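Comparison of two parallel grippers for small-object handling on a kitchen worktop

Project report, Niswood robotics laboratory module

1. Purpose

The project compared two electric grippers on the same arm and with the same controller. The first, the Toteck, has flat rubber-faced fingers and a current limit set in software. The second, the Kurup, has narrower fingers with a shallow groove and measures its own finger position. Both were already owned by the department. The question was which of them should be left on the arm for next year's tidying task, in which small household items are picked up from a counter and put into a divided box.

2. Set-up

The arm was fixed beside the counter and driven by the Akholm controller. The control loop was left at its default settings for both grippers. Speed limits were also left alone, apart from the final approach, which was slowed after the first trial runs in August.

The test objects were a plug adapter, a roll of tape, a marker pen, a folded cloth and a short length of cable. Each was placed by hand at a marked starting point. A run counted as a success if the object was lifted clear of the surface, held for 5 seconds and released without being dropped on the way. A run in which the object slipped but stayed between the fingers was counted as a partial grasp and recorded separately.

In total 618 runs were logged. Of these, 39 were thrown out because the controller lost its connection to the gripper and the fingers stayed where they were. The rest were used in the comparison.

3. Observations

The plug adapter was the most useful object of the five. It is small, rigid and smooth, and its weight is not in the middle, so a grasp taken too near one end lets it turn between the fingers. Turning was recorded as a partial grasp even when the object could still be placed. 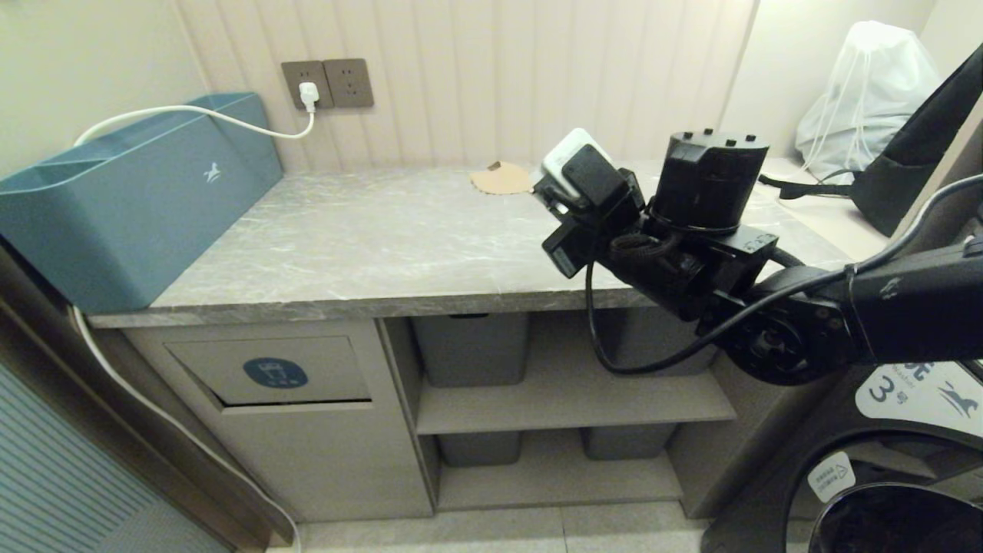 With the Toteck, turning was usually slow and began during the lift. With the Kurup it was less common, but when the groove missed the edge of the object the grasp failed at once. The cloth gave the opposite result: the flat fingers gathered it easily, while the narrow ones often closed on a single fold and lost it.

Partial grasps came to 179 across both grippers. Most belonged to the adapter and the cable.

Cable routing affected the results more than expected. The gripper lead needs enough slack for the wrist to turn, but too much slack leaves a loop that can catch on the edge of the worktop. We shortened the loop twice and repeated the affected runs – the repeats are the ones used here.

4. Limits of the comparison

Finger force was not measured directly. The two current limits were set by trial until each gripper could hold the tape without marking it, so they may not be equal. Starting positions were accurate only to the width of the marker line. Lighting was not controlled, although no camera was used to plan the grasps and this should not matter.

5. Recommendation

The Kurup should be used where the objects are rigid and their position is known. For mixed objects including cloth, the Toteck is the safer choice and is the one we would leave fitted. Its rubber faces should be wiped before each session, and the connection fault in the Akholm controller should be traced before any longer test is started.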